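Flooring & Tile > General > One floor everywhere or different in every room??

mudroom_mel
Posted 10/08/2020
ok need opinions fast, husband wants to order this week. We've got 800 sq ft downstairs to redo. He wants the same plank wall to wall, front door to back door, no strips, no thresholds. I grew up in a house where every room had its own floor and I liked it?? You knew where you were.

Budget isn't huge. Quote from Kofler was for one product all the way through, they said mixing would cost more in labor. Is that true or do they just not want to do it.

Light wood look for the hall for sure. After that no clue. Kitchen has old vinyl, probably two layers of it.

grout_haver
Same floor all over. Done. Every transition strip is a thing to stub your toe on and a thing that comes loose by December. We had five of them and I glued every one back down at least twice.

Also resale. Buyers walk in, see one floor, think it's bigger.

pennyandboards
disagree w/ grout_haver. Resale resale resale, are you selling? She didn't say she was selling. We did two woods, light in the hall and a reddish one for eating. No strip sticking up, flush edge. I love it, would do it again tomorrow.

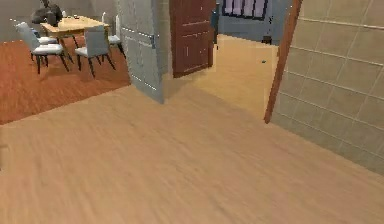 light planks, then the red-brown under the table. line goes on the diagonal

The trick is make them REALLY different. Two light woods that almost match looks like you ran out of boxes.

grout_haver
ok the flush edge helps. still think it chops the place up

mudroom_mel
Oh see that's the kind of thing I was picturing! How did you get them the same height? Kofler told me two products never come out level.

pennyandboards
Different underlayment. Thin Bremitz stuff under the thicker one, regular under the other. Took the installer a whole morning of fiddling and he wasn't happy about it. He did say if your subfloor is out of level forget it, fix that first. Ours was out a little by the back door and he had to float it.

setsuko_t
Setsuko Tamura here, I've been laying floors out of Navumora for a long time, mostly small houses. Kofler isn't lying to you about labor. It IS more. Not double. What you pay for is the cuts at the join, and the waste. Ask them to break the quote into material and labor and see what the number really is. If they won't, get another quote.

Things I'd check before you pick any color:

Subfloor. Take up a register cover and look at what's there.
Door bottoms. New floor over old vinyl and your doors won't swing.
Dishwasher. People floor right up to it and then it can't come out. Ever.

And tear out that vinyl, don't go over two layers. If it's old have it tested before anybody starts scraping.

mudroom_mel
omg the dishwasher. would not have thought of that. Thank you

toddler_wrangler
Bathrooms tho? Does "same everywhere" mean the bathroom too? My sister in law did that with a Jeso laminate and the edges puffed up by the tub in less than a year.

grout_haver
no, nobody sane means the bathroom. Tile in the bathroom

pennyandboards
Agree for once lol. And go big on the tile, less grout to scrub. I'd go lighter on the grout than the tile too, some people say it shows dirt, I haven't had trouble.

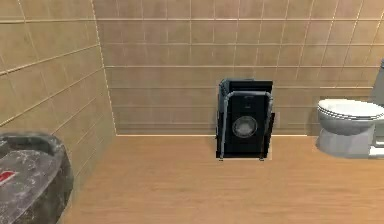 big beige tile, cream grout, joints staggered a bit

toddler_wrangler
Staggered costs more? we were told straight stack only for the big ones

setsuko_t
Shouldn't cost more. But don't stagger a big tile by half. Long tiles usually have a little bow in them, and if you put the middle of one against the end of the next you get lippage. Go a third or less. On a floor you'll feel it with bare feet.

old_mill_road
I'm going to be the grump. You people and your wood look. Everybody has light wood look. In ten years it'll be what gray is now. Put down a dark floor and be done, I've had dark in my place for ages and people always say something nice. 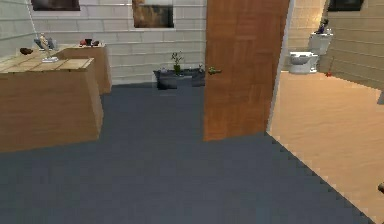
and don't tell me about dust. Yes it shows dust. Sweep it. A light floor has the same dust on it, you're just not seeing it, I don't know why that's better. Paint your walls pale and it doesn't feel like a cave either.

grout_haver
It does feel like a cave if you get no sun. North side of our house I tried a dark sample and it was like standing in a hole

old_mill_road
one sample board is not a floor

grout_haver
It was six boards!! left them down for two weeks

mudroom_mel
Guys. Ok. Dark's out for us, black dog no wait, she's a yellow lab, it would be hair everywhere. Light hall. I'm leaning toward something warmer in the dining part like penny's. Husband says fine if the labor isn't crazy.

Updated numbers, I called Kofler and made them split it. Extra for the two-floor version is 291 labor and 202 for the extra material and waste. So under 500. Less than I thought

setsuko_t
That's fair for the join. Make sure it says flush in writing. And buy an extra box of each, same lot number, put it in a closet.

toddler_wrangler
can I hijack for a sec. Half bath, tiny, tile floor going in next month. Do I pull the toilet or can they tile around it? Guy wants 200 to pull and reset and I kinda think he's padding the bill
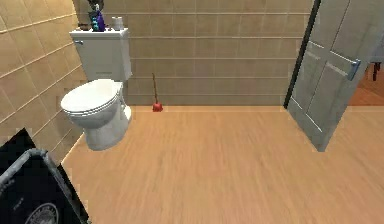
It's the original from when the house was built and I'm scared if it comes off the flange is going to be rotten and then it's a whole other project

setsuko_t
Pull it. Always pull it. Tiling around looks bad, and the day you change to one with a smaller foot you've got a bare patch. If the flange is bad you want to know now, before there's new tile on top of it. And have him set the flange to the NEW floor height, or put in an extender. Don't let anybody stack wax rings.

grout_haver
we stacked wax rings. can confirm don't

toddler_wrangler
ugh ok. 200 it is

old_mill_road
I tiled around mine in the old house and it was fine for years

setsuko_t
I've redone a lot of bathrooms that were fine for years

mudroom_mel
Back on mine, last question I swear. Which way do the planks run? Hall is long and skinny. Along it?

pennyandboards
Along. Across looks like a ladder

setsuko_t
Along is normal. If it's nailed hardwood then check your joists, you want to cross them. Click stuff floating on a pad, run it any way you like.

mudroom_mel
It's click. Along then. Ordering samples tonite, will post when the boxes show up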